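Noteseck Amber and Fossil Store: Semiannual Inspection Checklist, With Comments

January | By Noteseck Collections Care

5 min read

Scope: main store, preparation room, polishing bench and quarantine shelf. The store holds 1,263 cataloged amber pieces, plus uncataloged bulk material from the Plaltley clay pit. The display cases in the public hall are inspected separately.

Each item is marked OK, ACTION or NOT CHECKED. Comments follow where the mark alone is not enough. Items marked ACTION stay open until a second person has signed the line on the paper copy.

1. Climate

1.1 Relative humidity at the logger, main store: OK
Set point is 50 percent. The Bralenier logger shows no excursion outside the permitted band since the last inspection. The download has a gap of two nights when the battery was changed. The gap is noted on the chart and was not filled in from the building system.

1.2 Relative humidity inside closed drawers: ACTION
Indicator cards in the lower drawers of row C read drier than the room. Replace the cards before drawing any conclusion. Several are past the date printed on the back.

1.3 Temperature: OK
No radiator or duct outlet within arm's reach of an amber cabinet.

1.4 Light: OK
Blinds down. Lamp timers tested. Amber trays were uncovered only while being checked. 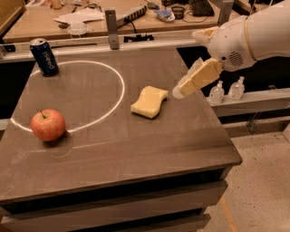
Tabletop with apple and soda can.

2. Cabinets and drawers

2.1 Gaskets: ACTION
Two doors on the Saarinen cabinets close without full contact at the hinge side. Paper strip test failed at the lower hinge on both. Order gasket by the roll; the cut lengths supplied last time were short at the corners.

2.2 Drawer travel: OK
All drawers in rows A and B run freely and stop before the end of the rail. Row C was tested with trays removed.

2.3 Load: OK
No matrix blocks stored above shoulder height. The large Plaltley slabs remain on the floor pallets and are strapped.

2.4 Drawer labels match the register: ACTION
Label for row B, drawer 5, repeats the number of the drawer above it. The contents are correct. Replace the label only.

3. Specimen condition

3.1 Surface crazing: OK
The reference set was compared with the previous photographs under the same lamp. No new crazing on the polished faces. One piece with a partial beetle has an old crack that reaches the inclusion. Its length is unchanged against the scale mark.

3.2 Embedded blocks: OK
No yellowing or lifting seen at the resin margin. Blocks are standing on edge with foam between them. Keep it that way; flat stacking scratched the upper faces in the old trays.

3.3 Pyrite in matrix: ACTION
Pale powder in three boxes of Plaltley bulk material. Boxes bagged, marked and moved to the quarantine shelf. Do not brush the powder off. Keep the loose residue with the specimen and record the box number. Check neighboring boxes at the next monthly walk-through.

3.4 Slide-mounted thin sections: NOT CHECKED
Out on loan. Inspect on return, before refiling. 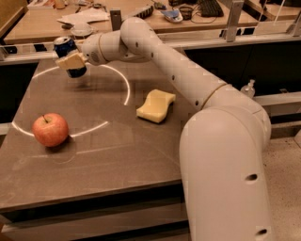
Can held in the gripper, over the tabletop.

4. Solvents, resins and dust

4.1 Flammables cabinet: OK
Closed, vented and labeled. Inventory sheet agrees with the bottles. Acetone and ethanol are on separate trays.

4.2 Solvent contact with amber: OK
No alcohol wipes on the polishing bench. Amber is cleaned with a soft dry brush or, where the treatment sheet allows it, a cloth barely dampened with distilled water.

4.3 Dust extraction: ACTION
Airflow at the hood of the grinding station is below the mark on the gauge. Change the filter, retest, and write both readings on the card. Grinding is suspended until the second reading is on the card. Hand polishing with the finest paper may continue if done wet. The 2,000 grit sheets are in the left drawer under the bench.

4.4 Two-part resin: OK
Date of opening is written on each container. One hardener bottle had thickened and was sent for disposal.

4.5 Eyewash: OK
Flushed and tagged.

5. Pests, food and surfaces

5.1 Sticky traps: OK
Traps collected and replaced. Catch consisted of booklice and one ground beetle, which came in under the loading door. Dry insect collections are not kept in this room, but the traps are read on the same schedule as those in the entomology store.

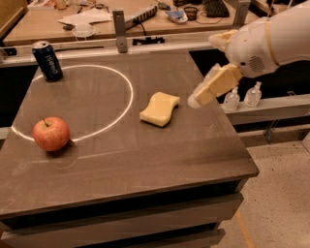 5.2 Food and drink in collection rooms remains the item most often marked ACTION across all sites, and the wording has been tightened for this edition. The ban applies to sealed packaging and to fruit with the skin on. Each article is entered on its own line, so a cabinet top like this one would produce one line for the can and another for the apple. The sponge goes under 5.3, since cleaning materials are allowed in the room but not left out on a cabinet. Entries are made by article and position only. Mark for the Noteseck store at this inspection: OK.

5.3 Cleaning materials returned to the sink cupboard: OK
Cloths replaced. Household detergent removed from the cupboard and taken to the staff kitchen.

5.4 Work surfaces padded before trays are set down: ACTION
Foam sheet on the examination table has hardened and sheds crumbs. Crumbs of this size can be mistaken for resin fragments under low magnification. Replace with the closed-cell type.

6. Handling and records

6.1 Location register: OK
Sample of entries traced from register to drawer and from drawer to register. All found.

6.2 Loose fragments: OK
Every fragment is in a capped vial with the parent number inside the vial as well as on the cap.
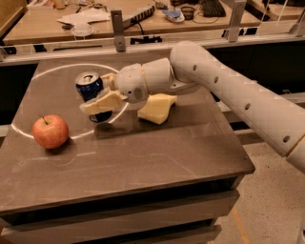
Should a specimen with suspected pyrite decay be cataloged before it is treated?

Catalog it first. Assign the number, photograph the specimen with its residue, and put the number on the bag. Treatment may change the surface, and the record needs to show what was there before.

6.3 Loan paperwork: ACTION
Condition report for the thin sections was filed without the photograph page. Request a copy from the borrower and attach it to the loan file.

6.4 Backup of the image folder: OK
A restored file was opened and compared with the original.

Open actions carried forward: 1.2, 2.1, 2.4, 3.3, 4.3, 5.4, 6.3.

Item 4.3 is to be closed first. The gasket order for 2.1 may be combined with the foam for 5.4. The paper copy is kept in the binder by the store door, behind the trap map.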